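Wipe the Lens Before You Touch the Calibration

Opinion, Plekance workshop pages

Most of the calibration work done on our laundry cell is unnecessary. I say this as the person who has done most of it. When a pick goes wrong, the habit is to open the hand-eye routine, move the target board through its poses, save a new transform and call the cell fixed. The arm then behaves for a day and the same fault returns, now with a worse transform underneath it.

The cell is simple. One arm on a Jernetti pedestal, a two-finger gripper on parallel linkages, a small camera at the wrist, and a front-loading dryer bolted to the floor plate. The arm reaches into the drum, takes out cloths one at a time and drops them in a bin. The control software is the Plotberg build that everyone here runs, with the defaults mostly left alone.

My position is that the order of checks should be fixed and that calibration should come last in it. The order I use is lens, fingertips, pivots, floor plate, lighting, calibration. I have argued this with the Barros line, who calibrate at the start of every shift as a matter of policy. Their policy produces a tidy log. It also means that a loose pivot gets absorbed into the camera transform every morning and is never found.

Lens first. Lint settles on the cover glass and softens the lower part of the view, where the fingers are. A dry microfiber cloth is enough. Do not use the shop air line, which carries oil.

Fingertips second. Take both off, clean the seats, and refit them to the marked torque. A tip that sits proud on one side will make the gripper close off center, and off center looks exactly like a calibration error in the pick log. On our cell we pull the tips every 600 cycles. The manual allows longer. I think the manual is wrong for lint.

Pivots third. With the drive off, hold each linkage at the outer section and rock it. Any play you can feel by hand is too much. In October we traced a run of 13 missed picks to one pivot bolt that had backed out by less than a turn. Three recalibrations had been saved over it before anyone put a hand on the gripper.

The floor plate takes a minute. The dryer walks when it runs an unbalanced load, and if the plate bolts have eased, the whole drum has moved. Check the witness marks. If they do not line up, push the machine back and tighten the bolts before you change a single number in the software.
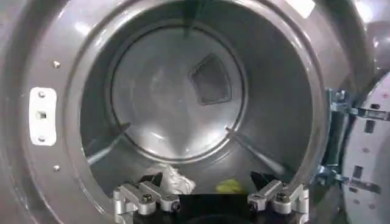

Page last changed: October, revision 14

Lighting is the check people skip, and a drum is a bad place to skip it. The back wall is polished and throws white glare low down on both sides, while the side walls stay dark. A white cloth bunched on the left is close in brightness to the glare behind it. A small yellow one is easier to separate by color, but its lower edge sits behind the gripper body when the fingers are this far in and spread wide. The segmentation has to work with what is left. Before blaming the transform, look at the raw view with the fingers open at the approach pose and see whether a person could draw the outline of each cloth. If a person cannot, move the lamp.

I would also keep the approach pose fixed through all of these checks. Too many technicians jog the arm to wherever the view looks good, confirm that the view looks good, and go home. The dryer opening and its rim should fall in the same place in the view every time. If they have shifted, go back to the plate bolts.

The fair objection is time. The full list takes longer than a calibration run, and a shift lead with a stopped cell wants the short job. My answer is that the lens and the pivots together take less time than setting up the target board, and on our cell they account for most of the faults. Run those two, try a pick, and carry on down the list only if it fails.

When you do reach calibration, keep the old transform under its own name and write down why you replaced it. If the reason line would read "picks were off," go back to the pivots.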